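Vidano a ouvert son atelier de robotique au public

Publié le 29 mars 2026

L'association Vidano a reçu du public dans son atelier de Murard pour une soirée portes ouvertes consacrée à la manipulation robotisée. Les visiteurs ont pu suivre le travail en cours sur le pliage et le déplacement de vêtements, un exercice simple pour une personne et difficile pour une machine.

La soirée, gratuite et sur inscription, s'est tenue dans la salle du rez-de-chaussée, où l'équipe travaille depuis novembre. Les groupes étaient limités à cinq personnes pour que chacun puisse s'approcher et poser des questions. Une séance supplémentaire a été ajoutée en fin de soirée, les inscriptions ayant dépassé les prévisions.

Le programme présenté porte le nom d'Isa. Il vise à apprendre à des machines peu coûteuses des gestes de la vie courante : saisir un tissu, le soulever, le poser à plat, le passer d'une pince à l'autre. Les membres de l'équipe effectuent d'abord les gestes eux-mêmes, à la main ou en guidant le robot. Les mouvements sont enregistrés, puis utilisés pour entraîner un logiciel qui tente de les reproduire.

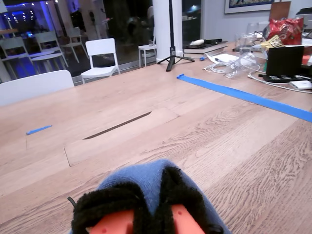 La première partie de la visite portait sur la préparation du poste de travail. Les repères collés sur la table servent à replacer les objets d'un essai à l'autre, une étape que l'équipe juge aussi importante que l'enregistrement lui-même. Un objet posé trop loin, un éclairage modifié ou une pince mal réglée suffisent à rendre une série inutilisable. Les séries écartées sont conservées à part et relues une fois par mois.

Selon les chiffres communiqués pendant la visite, le programme compte à ce jour 1 222 essais enregistrés, dont plus de 500 avec des textiles. Les autres concernent des objets rigides, plus faciles à saisir parce que leur forme ne change pas au contact de la pince. Les enregistrements sont réalisés par des membres de l'association et par des étudiants en stage, le plus souvent en soirée.

Le choix du tissu a occupé une bonne partie des échanges. Un vêtement ne reprend jamais exactement la même forme quand on le lâche, et les plis cachent souvent les bords que la machine doit trouver. L'équipe a expliqué qu'elle utilisait des vêtements ordinaires, déjà portés, de préférence à des carrés de coton neufs, afin de rester proche des conditions d'un logement ou d'une blanderie de quartier.

Les visiteurs sont ensuite passés à la démonstration proprement dite, avec deux bras imprimés en 3D installés sur une même table. L'exercice consiste à faire travailler les deux pinces sur une seule pièce de tissu.
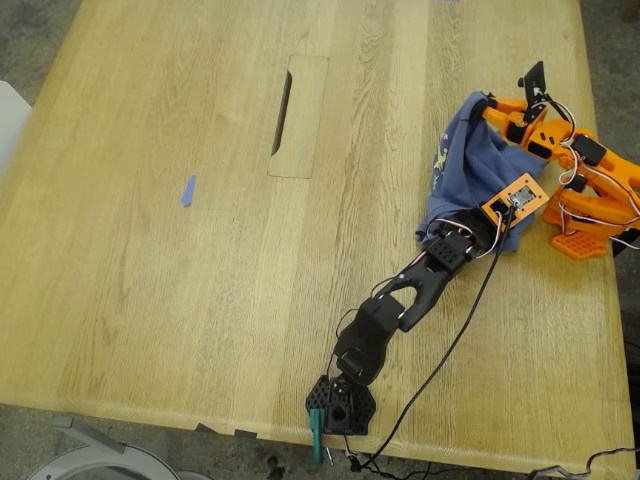 Un tissu bleu tenu par la pince du bras orange, lors des portes ouvertes de Vidano à Murard.

Les questions du public ont porté sur le prix, la vitesse et la sécurité. Sur le premier point, l'équipe a indiqué que les pièces étaient imprimées sur place et que les moteurs représentaient l'essentiel de la dépense. Elle n'a pas donné de montant, les deux bras ayant été modifiés à plusieurs reprises depuis leur premier montage. Les fichiers des pièces modifiées doivent être mis en ligne avec une notice en français.

Sur la vitesse, la réponse a été plus directe : les mouvements sont volontairement lents. Un geste rapide abîme les engrenages et donne des images difficiles à exploiter. Plusieurs visiteurs ont demandé quand un tel appareil pourrait plier une corbeille de linge sans aide. L'équipe n'a avancé aucune date et a rappelé que le programme Isa restait un travail d'étude, sans produit prévu à la vente.

Concernant la sécurité, les consignes sont affichées à l'entrée de la salle. L'alimentation des moteurs est coupée avant tout réglage, et une personne reste à portée de l'interrupteur pendant les essais. Les enfants étaient admis à condition d'être accompagnés.
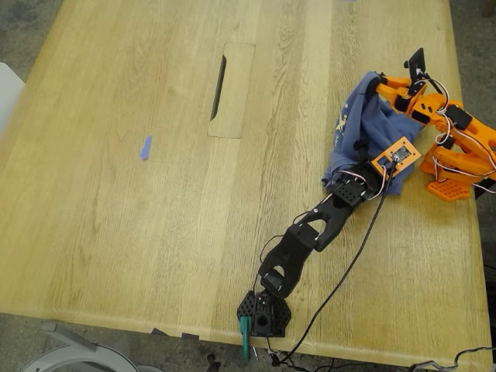
La soirée s'est poursuivie par un échange sur l'usage des enregistrements. Les prises de vues sont cadrées sur la table et les mains, et les passages où apparaît un visage sont supprimés avant l'entraînement du logiciel. Une partie des données sera mise à disposition d'écoles qui en feront la demande. Les conditions d'accès ne sont pas encore fixées.

La société Adjei, qui fournit à l'association du matériel informatique et une aide technique, était également représentée. Elle a confirmé la poursuite de son soutien jusqu'à la fin de l'année. La convention signée avec Vidano prévoit le prêt de matériel et deux journées de formation destinées aux nouveaux membres. Leur contenu portera sur le montage des bras, le câblage et le réglage des caméras.

L'association cherche par ailleurs des personnes disponibles pour participer aux enregistrements. Aucune connaissance en robotique n'est demandée, mais il faut pouvoir se libérer pour une séance complète et accepter de répéter le même geste de nombreuses fois. Une séance d'essai est proposée avant tout engagement. Les vêtements propres dont on souhaite se séparer peuvent être déposés à l'atelier aux heures d'ouverture, en particulier les tee-shirts et les serviettes.

Une prochaine soirée est prévue en novembre. Elle devrait être consacrée au tri d'objets de cuisine, que l'équipe commencera à étudier après l'été. Les inscriptions seront ouvertes sur le site de l'association et à l'accueil de l'atelier de Murard. L'accès se fait par la cour, le stationnement y étant réservé aux personnes à mobilité réduite pendant les visites.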